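Two Arms and a Lot of String: Gathering Examples at Lamholm
Speaker notes, 13 August 2021

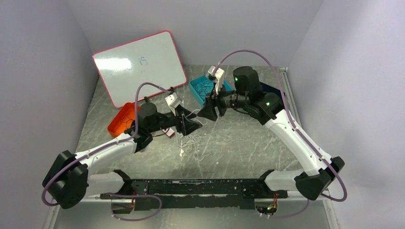 Start with the number, before anyone is settled. 2,058 attempts recorded since March. Pause. Then the other number: 297 we threw out. Let them wonder if that is good. (I have no idea. Radek thinks it is high. Radek thinks everything is high.)

Slide 2. What counts as an example
One person drives both arms from start to finish, and we save the wrist camera views along with the joint positions. Say "start to finish" twice. Half our early arguments were over what "finish" meant for a piece of string. Liliana's definition won: the string is where the task sheet says it should be and both grippers have let go. Mine was longer and worse.

Slide 3. Why string
Everyone asks. Blocks made us look clever for a month and taught the model to be good at blocks. String never lies the same way twice, so nobody gets to coast. Mention that Osvaldo wanted towels. Move on quickly, he will be in the second row.

Slide 4. The people problem
6 operators, each with a style. Amedeo goes slowly and hesitates before every grasp. The model trained on his runs hesitated too, beautifully, sometimes for the whole run. Play the clip. Do not talk over it.
Tumelo recovers from bad grasps instead of restarting, and for weeks I marked those runs as failures. They were the most useful thing we had. Own up to this, it gets a laugh and it is true.

Slide 5. What we changed
- Reset the string by dropping it, no arranging
- Keep recoveries, label them
- Swap operators after about 79 runs, or when they start sighing
- Trays get moved between sessions, and written down when moved (we are still bad at the second part)

Slide 6. Broma comparison
Skip if short on time. Skip if the Broma people are in the room.

Questions I will get: cost, simulation, towels.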